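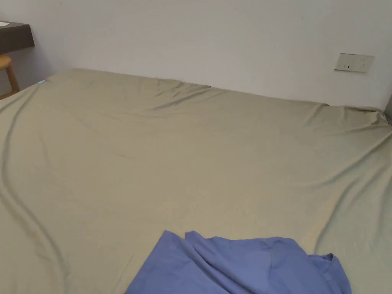
4.2 The bed as a place to put things down

When we began reading through the diaries, we expected most of the talk about beds to be talk about sleep, or at the very least about sheets and pillows and who makes the bed in the morning. There was plenty of that, and we come back to it in Section 5. But of the 1,433 entries we collected from 13 households, a surprising share dealt with the bed in the daytime, when it is simply the widest flat surface in the home and therefore the one where clothes, phones, snacks and half-finished chores tend to come to rest.

Participants had a whole family of words for this. One wrote of "parking" a shirt on the bed, another of "leaving it to think." What they shared was the sense that a garment lying there in a heap had not really been put away, and had not really been left out either (we grew very fond of this distinction, and probably spent too many meetings on it).

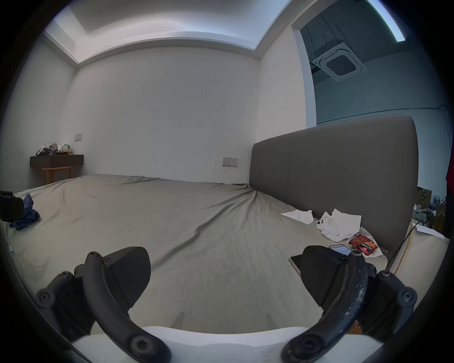
Erhan Aydoğan

The area by the headboard deserves a few words of its own. Diary writers described it as the "small things" end of the bed, within arm's reach of a person sitting up, and it filled with tissues, wrapped snacks and phones. Clothing usually landed elsewhere, wherever there was open sheet. We had half expected a nearby shelf or desk to take some of this load, and sometimes it did, but a shelf that already holds a good many things of its own does not invite more.

Figure 2. A bed in use. A crumpled blue garment lies near the left front edge; tissues and phones are gathered in front of the headboard. The desk shelf on the back wall holds white bags and small colorful packages.
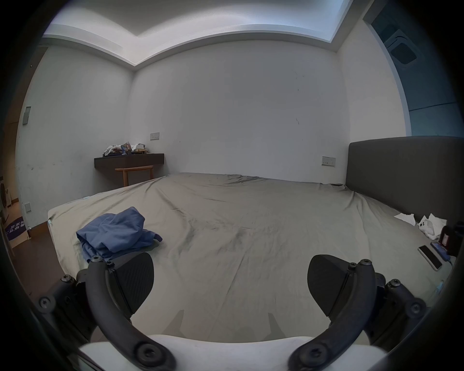
4.3 Folding on a surface that gives

Folding on the bed was the favorite method in most of our households, even where a table was free. People liked the room it gave them, and they liked standing at the foot with the whole spread in front of them. They also complained about it warmly and at length! A fitted sheet creases, the mattress sinks under a hand, and a sleeve that was straight a moment ago has wandered.
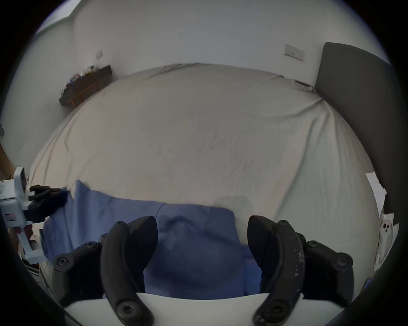 Several participants got around this by smoothing the sheet first with a forearm, a habit we saw again in the July visits and had not thought to ask about in the diary prompts. Others picked the garment up by the shoulders, gave it a shake, and did the first fold in the air before laying it down. Bernadette Castellanos, who coded these passages, kept the two habits apart, and we follow her coding in Table 3.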